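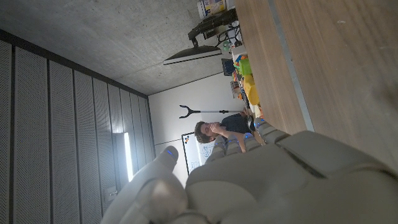 Rulton, Sunday, September 15, 2024

Chapter 4
Tables, Desks and Counters: Designing the Surfaces We Live On

Before you read any further, put your hand flat on whatever is in front of you. If you are reading in bed, wait until morning and try it at breakfast. Feel how cool or warm the surface is, whether your skin drags or slides, whether there is a little ridge where a board has shrunk or a ring where somebody once set down a mug. You have probably touched this same surface thousands of times, and I would be willing to bet that you have thought about it very few of them. I certainly hadn't, until a teacher of mine made a whole class of us spend a wet afternoon in April crawling around under the furniture with flashlights and tape measures, and I came out with dusty knees and an interest that has lasted the rest of my life so far.

In the first three chapters we looked at the outside of the home: the walls, the roof, and the openings that let in light and air. We now come indoors and sit down. This chapter is about horizontal surfaces at which people eat, work, cook and talk, and it is a longer chapter than the ones before it, so please don't try to get through it all in one evening. The sections on wood and on height are meant to be read with a real table nearby, and the exercises at the end will make a good deal more sense if you have one you're allowed to turn upside down.

4.1 What a table is for

A table lifts things up off the floor to where we can reach them. It sounds almost too plain to write down, but a great many poor tables come from forgetting it! A designer falls in love with a shape, or a particular slab of walnut, and the knees of the people who have to sit there are left to look after themselves. So we'll begin with the people. How many will sit? For how long? Will they be eating soup, or spreading out a map, or doing homework at one end while somebody chops onions at the other? A surface that is used for one thing can be fitted closely to that thing. A surface used for everything has to be forgiving, and most kitchen tables belong to this second family.

Take the case of a family table we will come back to all through the chapter, which I call the Brarell table, after the street where it stood. It was built as a workbench for a bookbinder, and later served as a dining table for a household with small children. It was too high for the children and too narrow for big serving dishes, and the edge was so square that it left a red line across your forearms if you leaned on it for long. And yet everybody wanted to sit there. The top was thick and quiet, so plates didn't clatter, and there was a rail underneath at just the right height for resting your feet. When you do Exercise 2, try to be as fair as you can to both the faults and the pleasures of the table you choose.

4.2 Getting the height right

Most people, asked to guess how high their own kitchen table is, will guess wrong, usually by a good deal. What matters to the sitter is the gap between the seat and the underside of the table, and then the gap between the elbow and the top. Too small a gap below and you can't cross your legs. Too large a gap above and your shoulders creep up toward your ears, and you'll feel it in your neck by the end of the meal without quite knowing what to blame.

Width is a matter of elbows as well. I like to allow at least 600 millimeters of edge for each person, and more where the chairs have arms. You can squeeze people in closer for a birthday, and they will laugh and put up with it, but don't plan an everyday table that way. Length is easier to be generous with, provided the room allows for pulling out the chairs, and students forget the chairs so often that I have taken to drawing them on the plan first and the table afterward. I suggest you do the same.

Counters are a different matter, as we stand at them. Standing work asks for a higher surface, and heavy standing work, such as kneading, asks for one a little lower again so that you can put your weight into it. If a cook in the house loves making bread, give the bread its own stretch of counter and you'll be thanked for years.

4.3 Wood, and why it moves

Wood is still the material most of us think of when we hear the word table, and it deserves its place. It is kind to the touch, it can be mended, and it takes on the marks of use without looking ruined by them. It also moves. A board gets wider in damp weather and narrower in dry weather, mostly across the grain and hardly at all along it, and no finish yet made will stop this altogether. If you fasten a wide top tightly to its frame, sooner or later something will give, and it will generally be the top, with a crack you can hear from the next room.

The old makers dealt with this by letting the top float. They used wooden buttons that slide in a groove, or slotted holes with the screws left free to travel a little. Turn over a good older table and you'll very likely find one or the other. I have a notebook with 69 different ways of doing it, sketched over many years, and I'm still pleased whenever I meet one I don't know. The ten I think most useful are drawn at the end of this section, and you needn't memorize them all. Pick two and make them in scrap wood.

Finishes come next, and here I'd ask you to keep an open mind. Oil is easy to put on and easy to renew, but it won't stand up to a wet glass left overnight. Varnish is tougher, and harder to repair when it does finally wear through. Wax feels lovely and protects very little. There is no single right answer, only a choice to be made with a particular household in mind (including its cats).

Before you go on

Read through this list of terms and mark any that are new to you. All of them are explained in the pages that follow, and again in the glossary.

Apron: the frame of rails just under the top, joining the legs.
Button: a small block that holds the top to the apron and lets it move.
Overhang: the part of the top that reaches past the apron.
Breadboard end: a strip fitted across the ends of the boards to keep them flat.

You will need a tape measure, a soft pencil, some squared paper, and a table.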